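Too Much to See Through

In my first language, the word for "transparent" is used mostly for water and for lies. A transparent lie is a lie that fools no one. When I moved to Worncombe and began to work in English, I had to learn that here the word is a compliment. A transparent company is a good company. A transparent boss is a boss you can trust. I understood the meaning quickly, but it took me many years to form an opinion about it, and my opinion is that we ask for transparency much too often, and that we accept it too easily when we receive it.

I should say first what I don't mean. I don't want secret budgets or secret courts. I grew up in a place where a citizen could wait half a day in a corridor and go home without knowing which office had refused him, or for what reason. I will never be nostalgic for that. My complaint is with something smaller and more modern, the habit of showing everything to everyone and then considering the work finished.

Two years ago, the company that provides the heating in my building, Imodura, changed its prices. People were angry, and they asked for an explanation. Imodura answered with a link. Behind the link there was a file of 3187 pages. It contained contracts, tables of fuel costs, tables of pipe repairs, letters between the company and its suppliers, and many pages that were only numbers without a title. The message that came with it was very polite. It said that the company believed in full transparency.

I am a translator, and I am used to long and boring documents. I gave this one several evenings. I found the price of the gas in each month. I found a long argument about a pump on Yazzie Street. I didn't find why my bill went up. Perhaps the reason is there, on some page I was too tired to read well. But what I wanted was one page, written by a person who understood the matter and who would put a name at the bottom. Such a page would have been much less transparent than the file. A lot would be left out of it. Somebody would have to choose what was important, and then I could have disagreed with the choice.

I believe this is the center of the question. To explain is to choose, and to choose is a risk. If you give me everything, I can't accuse you of hiding, and I also can't accuse you of being wrong, since you have claimed nothing. The work of understanding has been moved from your desk to my kitchen table. It is done in the evening, without pay, by the person who knows the least.

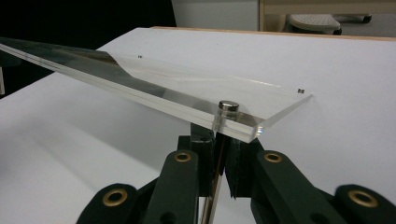 Clear acrylic sheet, with a round metal cap near one corner.

The image we have borrowed for all this is an image from materials. We say glass walls, we say clear, we say see-through. It is a nice image, but anyone who has lived with a clear material knows that it is more complicated. A clear sheet has edges, and they shine. It reflects whatever is on your side of it. At night you look at a window from a bright room and you see mostly yourself, with the lamp behind you. From the street, a stranger sees you very well. Both people are looking at the same glass. I think of this each time an office tells me that it has become more open. Who is standing in the bright room, and who is on the street?

At the agency where I worked before I became independent, we were 16 translators. The owners decided that we should be open with one another, and they put all our work in a shared system. Everyone could see how many words each person had translated, at what hour the person had started, and how many corrections the editor had made. The owners were decent people and I am sure they meant well. They also put their own calendars in the system, and this was presented as fairness. However, their calendars said things like "meeting" and "call," and our pages said that a certain colleague had needed 5 corrections in a text of two paragraphs.

The effect on the work came slowly. We began to translate in the way that produces few corrections. If a sentence could be done in a safe way or in a beautiful way, we did it in the safe way. Before, I would sometimes try a strange solution and let the editor fight with me over it. Half of the time she won, and the other half we had a better sentence. Under the new system every one of those fights became a red mark that all my colleagues could see, and I stopped. I was a little ashamed of stopping, and I still am. I don't blame the system completely, as I could have been braver. But I think that most people are about as brave as I am, and a rule should be made for most people.

There is a stage in every kind of work when the work is bad. My first draft of any page is bad. It has words from my own language standing in the wrong places, and notes to myself, and sometimes three versions of the same line. If I had to show it, I would make the draft less bad, and then the final page would be worse. I can't prove this. I only know it from the inside, the way one knows which foot goes first on the stairs. Teachers know it too, I think, and cooks, and people who repair things, and people who are in the second month of a marriage.

Friends with whom I discuss this say that privacy is a luxury of people who have nothing to fear from a closed door. It is a strong objection, and it is the one that I respect most. A closed door protects the shy beginner, and it also protects the boss who shouts. When the door was opened in many workplaces, the shouting became less. I accept this. I would only ask that we look at which doors were opened. In my experience, it was rarely the door behind which the decision was made. That door has a calendar entry on it that says "meeting."

So I would like a different rule. The more power a person has over others, the more that person should be asked to show, and what is shown should be an explanation and should have a signature. The less power, the more we should leave the person in peace. A nurse's minutes between two patients are of no interest to me. The reasons why the hospital has fewer nurses than last year are of great interest. Today I can often find the first on a screen in the corridor, and for the second I am given a link.

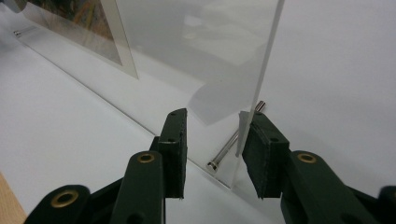 A clear acrylic sheet standing upright.

My neighbors have a card game called Veto, which we play together on some evenings in December, when it is dark early and no one wants to go out. In this game each player has a hand of cards that the others can't see, and one special card with which you can stop the move of another player. The youngest child of the family doesn't like the secret part. She proposed once that we play with all the cards open on the table, so that it would be fair. We tried. It was fair and it was terrible. Her father, who is good at numbers, saw in a moment what each of us should do, and he told us, in order to be helpful. The rest of us moved the cards where he pointed. Everything was visible to all of us, and only one person was playing.

I don't want to make too much of a card game. But I had the feeling of knowing that evening from somewhere. When all information is open, it belongs in practice to the person who has the time and the training to use it. Imodura has a department for reading such files. I have my evenings. A journalist could help me, but our local newspaper has become very thin, and I suppose that its last reporters don't read 3187 pages about heating either.

What would I have liked instead? I have tried to write the letter myself, as an exercise, in the name of the company. "We have raised the price. We paid more for gas, and we also spent more on repairs than we had planned. We could have taken the second part from our profit and we decided against it. If you think this was wrong, write to me." It is five short sentences. I don't know if they are true, of course, as I have invented them. I would have been angry to receive them. I would have written back the same evening, and somebody with a name would have had to answer me.

The file is still on my computer. It takes a long time to open, and I have now given up at the pump on Yazzie Street twice.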